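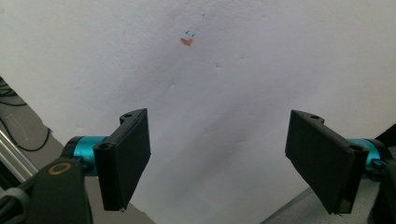

Lamell Matte Wall Sheet, white
Item group: wall surfaces, flexible
Supplied by Pakholm
Page updated 26/09/2025

Lamell Matte is a flexible white sheet for covering interior walls that get drawn on, pinned over, marked up and repainted more often than the building schedule allows. It is hung with paste like a lining paper, accepts pencil and most water-based markers, and can be painted over when the surface has reached the end of its use. It is sold by the roll for studios, classrooms, corridors and workrooms.

The sheet has a matte face with a fine texture. It is not a whiteboard film. Gloss boards reflect windows and ceiling lights and are hard to read from the side; a matte face spreads the light and stays readable at a low angle. The trade-off is in cleaning. Marks come off a gloss board with a dry cloth, while Lamell Matte needs a damp one, and some inks leave a trace. See "Marks and cleaning" before ordering.

Construction

The core is a nonwoven fiber sheet. The face is a mineral-filled coating, white throughout its depth, so light scratches do not show a second color. The back is uncoated to take paste. There is no adhesive on the sheet as delivered.

Specifications

Color: white, one shade only
Finish: matte, fine texture
Roll width: 2 ft
Roll length: 20 yd
Base: nonwoven fiber
Paste: ready-mixed, heavy-duty, for nonwovens
Drying time before use: 17 hours at normal room temperature
Seams: butt joint, double cut where needed
Overpainting: water-based interior paint, after light sanding
Use: interior, dry rooms

Surface requirements

The wall must be sound, dry and evenly absorbent. Fill holes and sand ridges flat. The sheet covers hairline cracks and small changes in texture but follows anything larger. Bare drywall needs a coat of primer. Old gloss paint needs to be dulled with sandpaper and wiped down. Remove all wallpaper first, including the backing layer, which tends to lift when it takes up water from the new paste.

Do not hang the sheet over active damp, over loose paint or directly behind a radiator.

Hanging

Cut the lengths and let them lie flat in the room overnight. Paste the wall, not the sheet. Cover a strip slightly wider than the roll and set the first length against a plumb line. Work from the center outward with a wide plastic smoother and medium pressure.

Creases are the most common complaint with any matte sheet, and side light makes them easy to see. Faint diagonal creases usually come from pulling the length sideways after the paste has started to grip. If the length is off line, peel it back from the top to a point below the fault and lay it again. Small undulations from moisture in the fiber normally settle as the paste dries. Wait the full drying time before judging the surface, and do not heat the room to speed it up. Creases that remain after drying are permanent and can only be cut out or filled and painted.

The sheet can also be put up without paste for short-term use – clamped to a rail or stapled along the top edge. Hung this way it will not lie flat, and Pakholm does not treat ripples in an unpasted sheet as a fault.

Marks and cleaning

The list is based on trials by Merle Bolger in the Pakholm sample room. Marks were left on the sheet for 11 days before cleaning with a damp microfiber cloth and a drop of dish soap.

Graphite pencil: removed with a soft white eraser, no trace
Colored pencil: mostly removed, faint trace with heavy pressure
Water-based marker, blue: removed
Water-based marker, orange and red: removed in thin lines; blots and smudges leave a pale stain
Wax crayon: lightened only
Ballpoint: not removed
Permanent marker: not removed, bleeds through one coat of paint
Masking tape: lifts cleanly when fresh, may take the coating with it if left on

Blot wet ink before wiping. Wiping a fresh blot pushes pigment into the texture and makes the stain wider. Use light strokes in one direction. Melamine foam removes more than a cloth but polishes the coating, and the polished patch will catch the light. Solvents, bleach and scouring powder damage the face.

Stains that do not wash out should be sealed with a stain-blocking primer before painting.

Notes on lighting

A white matte wall is rarely seen as an even white. Lit from one end or from above, it falls off to gray across its width, and the texture becomes more visible where the light runs along the surface. This matters where the wall is used as a backdrop or for projection. For the flattest appearance, place two light sources at equal distances from the wall and angle them toward the middle. A single ceiling fixture close to the wall gives the least even result.

Lamell Matte can be used as a projection surface for drawings and text. It has no optical gain coating and is not rated for film.

Related items

Idemine paste – ready-mixed, sold by the tub. Recommended for Lamell Matte on painted and primed walls.

Idemine edge filler – fine white filler for seams and staple holes. Sand when dry. The filler is slightly smoother than the sheet and may show before painting.

Dai smoother – wide plastic blade with a felt edge. Use the felt side on the face. The bare edge leaves shiny lines.

Dai rail – aluminum clamp rail for unpasted hanging. Screws not included.

Ordering

Rolls are shipped upright in cardboard tubes. Order all rolls for one wall together and check that the batch number on the tube labels is the same. The white is controlled within a batch, but two batches side by side can differ enough to be seen at the seam. Opened rolls cannot be returned unless there is a fault in the coating. Check the first length on a table before pasting and keep the label until the wall is finished.

A sample sheet is available on request. It is cut from current stock and is large enough to test with your own markers and your own paint. Samples are folded for mailing and will show fold lines that are not present on the roll.

Questions about substrates and primers go to Trevor Cormier in technical support at Pakholm. Please state the wall type, the existing finish and whether the room is heated all year.

Storage

Keep rolls dry, upright and in the tube. Do not stack anything on them. A roll stored on its side for long periods will take a flat spot, which shows as a repeating band across the sheet after hanging. Rolls moved from a cold store should stand in the room for a full day before they are opened.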